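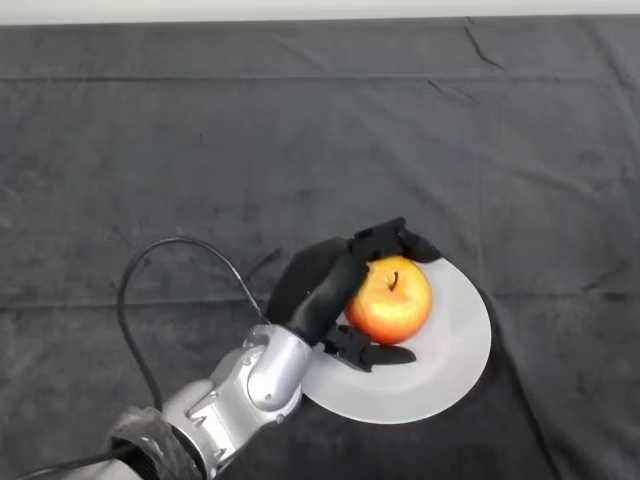
**Pre-session check, Cornora fruit set, bench 2**
11 June 2024

I go through this before every block of 200 takes, coffee in one hand. Comments are mine, so blame me!

- [x] **E-stop reachable from the chair.** Pressed it, arm went dead, reset fine.
- [x] **Joint housings and wrist.** Wiggled everything by hand with the power off. No play that I could feel.
- [ ] **Cable.** Still not happy with this one. The loop by the wrist has too much slack for my taste, and on a wide swing it could drag over the plate. Clip it before the next block, please.
- [x] **Finger pads.** Wiped down. Apples leave a waxy film (you'd be surprised how fast) and then the grip starts to slip.
- [x] **Force limit.** Set for fruit. Do check the number yourself, the Jeveck software likes to go back to its default after an update.
- [~] **Cloth.** Creased again. Some variety is okay for the training set, but a ridge under the plate makes it rock. I smoothed the worst of it.
- [x] **Plate.** No chips on the rim.
- [x] **Apple.** No bruises or soft spots. Swap it if the skin splits.
- [x] **Disk space.** Plenty.
- [x] **Labels.** Take 61 was saved as "pear", fixed now.

We're at 913 good takes out of the 3,000 we want. Failed grasps get saved too, in their own folder, so don't delete them!

Still open: the cable clip, and a flatter cloth if anybody has one.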